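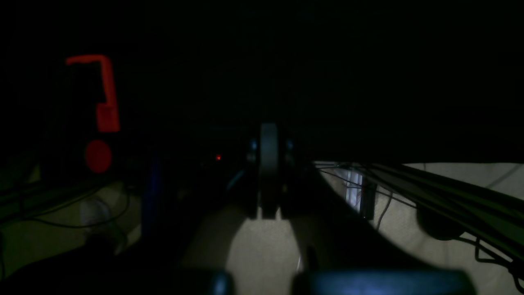

A garra e os cabos na nossa bancada de testes.

Sobre a Lotiteo

A Lotiteo faz software para robôs que precisam mexer em coisas moles. Panos, toalhas, capas, roupa dobrada e por dobrar — tudo aquilo que muda de forma assim que lhe tocamos e que, por isso mesmo, dá tantas dores de cabeça a quem escreve planeadores de movimento. Começámos por ser duas pessoas, Gunhild Frandsen e Nkrumah Amissah, com uma mesa emprestada e muita vontade de perceber por que razão um braço tão preciso se atrapalhava com um simples guardanapo. Hoje somos 35 e continuamos a gostar da mesma pergunta.

O nosso produto principal chama-se Zundum e é o planeador: recebe uma estimativa da forma do tecido e decide onde pegar, com que força e por que caminho levar cada um dos dois braços, sem que se atrapalhem um ao outro. A Inari trata da percepção, juntando o que vêem as câmaras ao que sentem as pontas dos dedos. E a Vi, a mais nova da família, é a ferramenta com que gravamos, revemos e comparamos ensaios (quem já passou uma tarde à procura de um contacto falhado no meio de registos soltos sabe o carinho que lhe temos).

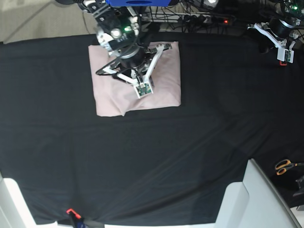
O ciclo de controlo corre a 1000 Hz, e cada versão nova do Zundum passa por 50 ensaios na bancada antes de chegar a um cliente. Gostamos de fazer as coisas assim, devagar e com as mãos perto do hardware, mesmo quando o simulador já nos deu boas notícias. Quem escreve o código é também quem prende o pano à mesa, e achamos que isso se nota no resultado.

A Gunhild dirige a equipa de planeamento e o Nkrumah a de percepção e ferramentas, embora ao almoço as conversas se misturem todas. Em fevereiro abrimos a casa a estudantes que queiram passar uns meses connosco, e muitos dos nossos colegas chegaram exactamente por essa porta. Se trabalha com materiais flexíveis, ou se tem simplesmente curiosidade, escreva-nos — respondemos sempre, e temos todo o gosto em mostrar a bancada a quem nos quiser visitar.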